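Leseck Opens Home Harmony Studio in Brallthorpe

New space offers room consultations, classes and a lending library for residents who want calmer, better-arranged homes

BRALLTHORPE, November — Leseck, a home arrangement and interior wellness practice, today announced the opening of its first permanent studio in Brallthorpe. The studio occupies 2,015 square feet on the ground floor of the former Sudimix building and will be open to the public for consultations, group classes and self-guided study.

The practice has worked with 161 households since its founding, most of them by home visit. The new location allows clients to bring floor plans, paint samples and photographs to a consultant before any furniture is moved or any purchase is made. Sessions cover entryways, bedrooms, kitchens and home offices, with attention to light, color, the placement of beds and desks, and the flow of movement from one room to the next.

"Many of our clients come to us after a move, a renovation or a change in the family," the practice said in a statement. "They know that a room does not feel right, and they would like help deciding what to do first. The studio gives them a quiet place to have that conversation."

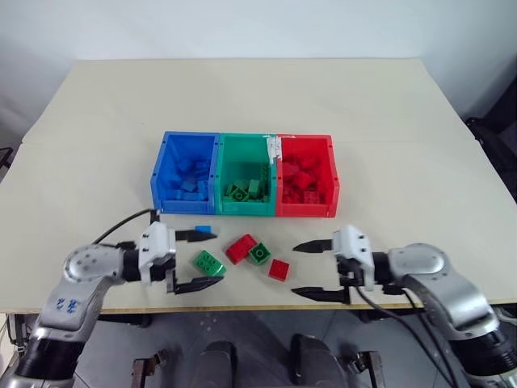 Classes will begin the week of the opening and will be limited to small groups. The introductory course, Rooms That Rest, runs for two evenings and asks each participant to work on a single room at home between meetings. A second course is devoted to front doors and hallways. Evening classes start at 6:30 p.m.

The lending library holds 600 titles on feng shui, color, garden design and household order, including a collection donated by the Đỗ family of Brallthorpe. Part of the Đỗ collection is in Vietnamese. Borrowing is free to class participants and to clients with a current consultation plan. Other visitors may read in the studio during open hours.

Leseck will continue to offer home visits throughout the Brallthorpe area. Clients who have already booked a visit do not need to change their appointments, and existing consultation plans will be honored at the studio at no added cost.

About Leseck

Leseck provides room-by-room consultations, classes and written plans for houses, apartments and small offices. The practice does not sell furniture and accepts no commissions from retailers — its recommendations begin with what a client already owns.

Media inquiries may be directed to the studio's front desk during open hours.

###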